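Lastier open day, Pusmont: notes on the two-arm bench demo
Forum: Manipulators and end effectors

cablechain
Posted Sat 11 July

Back from the Lastier open day. Three rooms were open to visitors. Two had conveyor and palletizing cells that have been covered here before. The third had a pair of arms at a desk, doing handling work with brittle, irregular pieces. I spent most of my time there.

The task: loose red pieces, curled and light, are moved between a desk mat and a white plastic bowl. The bowl starts below the front edge of the desk. Some runs go bowl to mat, others mat to bowl. The arms share the bench and can both reach the middle of the mat. A paper shopping bag with a translucent liner stands at the right end, so the right arm has something to work around.
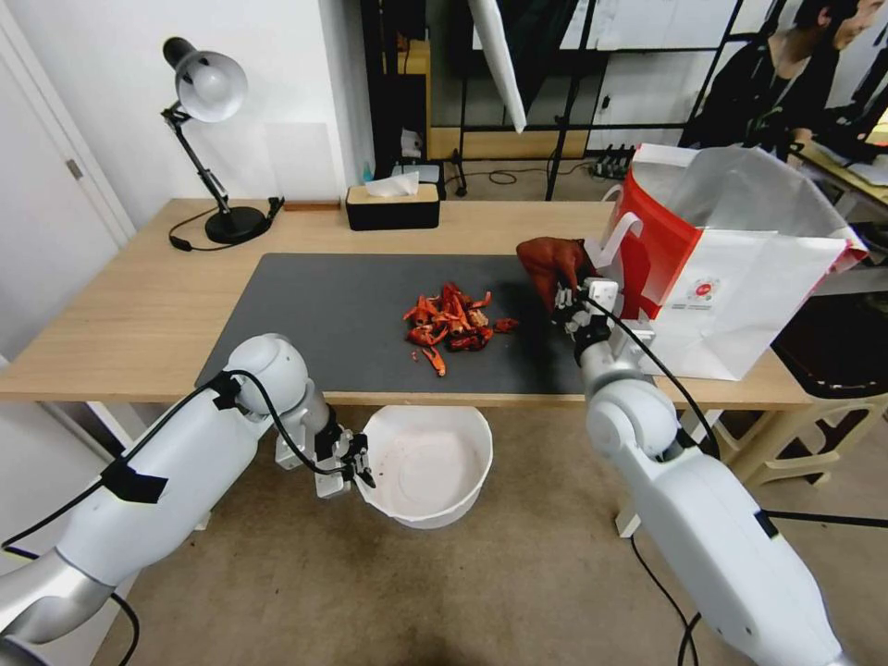 The handout gave a cycle budget of 60 seconds for a partial transfer. I timed one run at 47 and the next went over, after the right gripper closed on air and had to repeat the approach. No faults that needed a reset while I was in the room. Arms run at reduced speed on open days, so I would not read much into the times.

Points I wrote down:

1. Grippers are parallel two-finger types. The Marinho sales rep was in the next room and said theirs was under evaluation for this bench. I did not get a straight answer on which make was fitted.

2. Cabling runs outside the arm. On the left one it is held down with black tape. Fine for a bench, poor for anything that has to run a shift.

3. The bowl is a harder object than the pieces. Low position, round rim, and the left gripper has to come in over the desk edge to reach it.
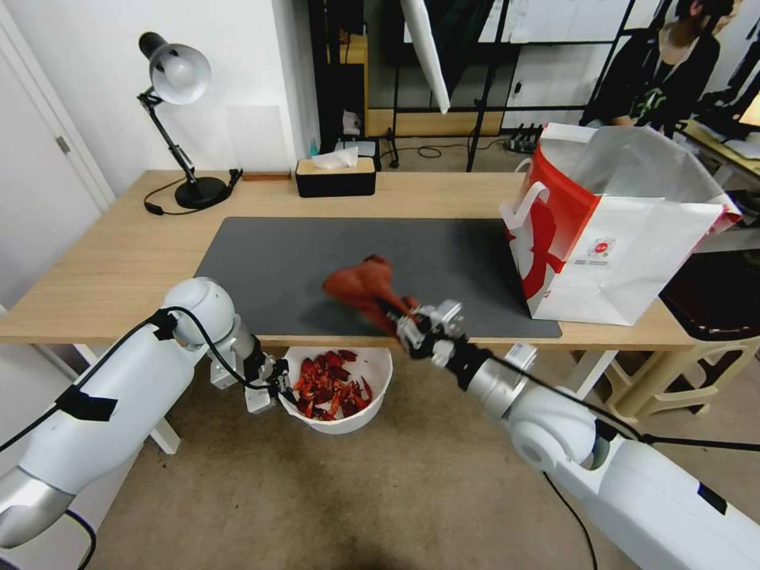 4. The mat is dark gray and the pieces are red, so contrast is good. I would like to see it repeated on a mat of a similar color to the pieces.

5. Sequencing is done in Illura. The version on show was the January release, not the current one.

Questions welcome. I have the handout but no scanner until Monday.

----

torque_ripple
Member, 549 posts

Good notes. On item 2, I disagree that it is poor practice. An external loop with slack at each joint is quick to replace, and on a development bench the cable is what gets changed most. I would take tape over an internal harness any day if I were swapping end effectors every week.

What was the bowl sequence? Did they scoop, or did the left arm pick it up?

----

cablechain
Original poster

Picked it up. The left gripper clamps the rim and tilts the bowl just above the mat, and the right arm keeps clear with its fingers open. I saw one grip point only, no regrasp. The pile ends up loose, with odd pieces away from the main heap. 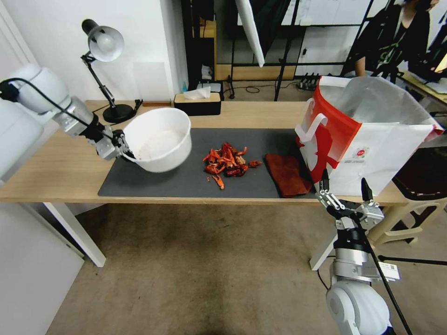 ----

halfstep
Member

I was there in the morning session and came away less impressed than you. Rim grip with two fingers is a weak grasp. The load is off to one side, so any shift of the contents puts a moment on the fingers, and the bowl wants to rotate about the contact line. With light pieces it works. Put something dense in there and I expect slip. They had a plain plastic bowl with a thick rolled rim, which is about the friendliest rim you can ask for.

Also, at my session the room was limited to 30 people and the view from the back row was mostly shoulders. A screen would have helped.

----

torque_ripple
Member, 549 posts

"With light pieces it works" is the spec, as far as I can tell. It was a demo of handling light pieces. You would pick a different gripper for a dense load.

----

halfstep
Member

The handout title says "general bench handling." I am holding them to the title.

----

mu_static
Member

Did anyone ask about force limits? Thin pieces like that crush easily. If the fingers close to a fixed width you get fragments, and fragments are a different pick from whole pieces. Over a day of runs the material would drift toward crumbs and the success rate would change with it.

----

cablechain
Original poster

I asked. The answer was that finger travel is limited by a width setting in Illura and that force feedback is "being looked at." So your point stands. The pieces were already broken up by the afternoon, and a small one sat apart from the cluster at the front edge of the mat.

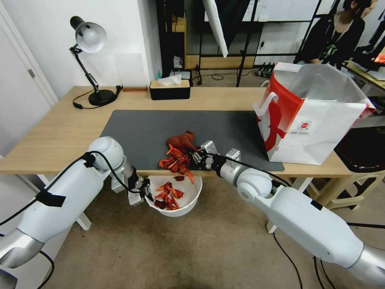
They said the material gets replaced between sessions. I did not see a log of when, and there was no weighing before or after a run. Without a mass figure you can't say what fraction was transferred, only that a run finished.

----

mu_static
Member

Then the 47 seconds means very little. A kitchen scale under the bowl would fix it.

----

halfstep
Member

Agreed on the scale. I would also log grip attempts per run. The closing on air you mention happened in the morning too, twice in the run I watched, both times on the right arm.

----

torque_ripple
Member, 549 posts

Could be calibration on that side. Was the desk fixed to the arm base or freestanding?

----

cablechain
Original poster

The desk has its own white legs. I did not check whether anything ties it to the base. I will send the question with the one about the Illura version and post the reply in this thread, handout scan to follow.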